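Stand checklist, gluten-free food fair, hall 2
Filled in by Réjean Simard, Friday, before doors open

1. Sampling counter
Gloves on both servers: yes. Toothpicks in closed box: yes. Comment: Lukitz crackers were cut on the same board as the bread from the next stand. I asked them to change the board, and they did it.

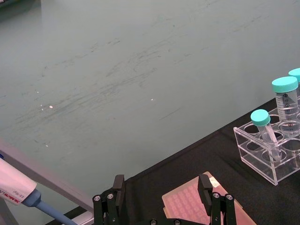 2. Labels and allergen cards
Cards are present for 15 products. Comment: the Zemov granola card does not mention the oats. Please print it again in bigger letters.

3. Power and cables
Elteck extension cord, maximum load 2,000 watts. The warmer takes 800, so it is fine. Comment: the cord must be taped to the floor on the visitor side. 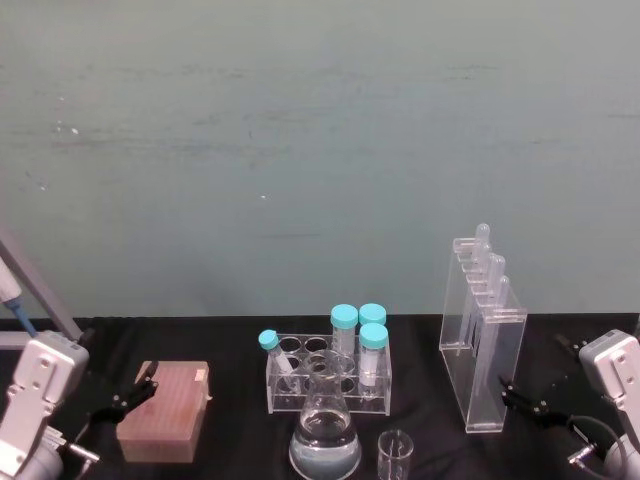 4. Table covers and walls
Radulović stand: cover is fixed at the corners and does not touch the floor. Comment: cookie crumbs were under the sample trays. Dark cloth, like the black one on the table in the photo, shows flour very well, so I recommend it for all stands. Shake it outside the hall only.

5. Fire extinguisher
Seal in place, access free. Next check in March.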